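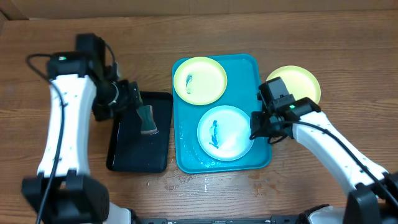
Last modified: October 10, 2020

3.2 Layout of the washing station

The study of hand dishwashing in small kitchens was carried out at the Modari test kitchen in August. Each session used a wooden table on which two trays stood side by side (Figure 2). The darker tray held the sponge. The larger blue tray served as the wet area, and plates were set down in it during washing.

Plates were soiled with a colored paste supplied by Lekota. The paste was chosen for its visibility on pale tableware – a smear remains easy to see on the yellow plate in Figure 2 – and for the ease with which it could be spread by hand. After a drying time of 30 minutes, the plates were moved to the table. Pristico dish soap was used at the same strength in all sessions.

Water use was recorded for each set of 10 plates. The supply was limited to some 3000 milliliters per set, including the water left in the tray. Droplets on the tray surface were not collected, and their volume was treated as a loss.

Figure 2. Trays, sponge and plates on the washing table.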